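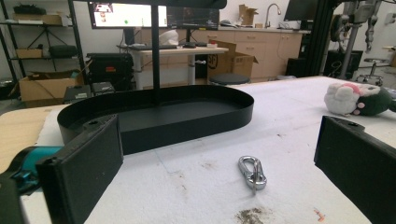

Why Do Clothes Go In and Out of Fashion?

At some point a grown-up has probably shown you a picture of themselves at your age. They are wearing enormous pants. They look pleased about it. You wonder who let them leave the house.

The answer is that everybody they knew had enormous pants too. That is how fashion works. It is a very large game of copying, and most of the players say they aren't playing.

Where does a fashion begin?

Sometimes it begins with a designer, a person whose job is to draw clothes and then worry about them. Regula Holzer designs coats for a small company called Wyss, in the town of Tholholm's bigger neighbor, Tolholm Harbor, which everyone just calls Tolholm. She starts on winter coats while the rest of us are still eating ice cream. By October the coats are hanging in stores, and she is already tired of them.

Other times a fashion begins by accident. A singer rolls up one sleeve because it has soup on it. Fans see the sleeve and think it looks terrific. Soon a whole school has one rolled-up sleeve and no soup.

How does it spread?

Think of a new kind of hat. At first 2 kids in your town have one, and people stare. Then 50 kids have one, and people stop staring. Then 600 kids have one, and you are the person being stared at, for having a bare head.

Stores watch all this closely. When a hat sells well, they order more hats. When other stores notice, they order hats that look strangely similar. The price usually drops along the way, so more people can join in.

Small things spread fastest of all. A coat costs a lot, and you only need one. A charm for your backpack costs much less, and there is always room for another (ask anyone whose backpack jingles). 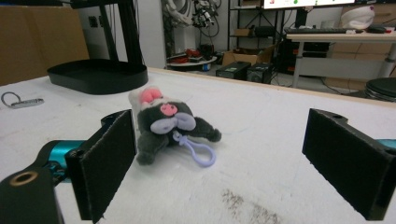 A gray plush animal with pink ears and a lavender clip.

Why does it stop?

Part of the fun of a new hat is that it's new. Once your dentist has the hat, some of the fun leaks out. The kids who wore it first get bored and go looking for something else, and the game starts over.

The hats don't vanish, of course. They go to the back of the closet, where they wait. Twenty or thirty years later somebody digs one out, decides it is hilarious, wears it as a joke, and then quietly begins to like it. Grown-ups call this "vintage." It means "old, but now it costs more."

Do I have to follow fashion?

No. Valentin Zaugg, who mends clothes at a repair shop called Broria, has worn the same green sweater for most of his life. By his own count it has been in fashion twice. He didn't notice either time until a customer told him.

There's a good reason to go slowly, too. Making clothes takes water, cloth, electricity and a great deal of somebody's work. A shirt worn 100 times is a better use of all that than a shirt worn once and forgotten under the bed.

So if you love something, wear it until it falls apart, and then learn to sew on a patch. Patches come into fashion every few years — you may be early.

Try it yourself

Ask a grown-up what everyone wore when they were in school. Draw it. Then ask if they still have any of it, and whether you can try it on.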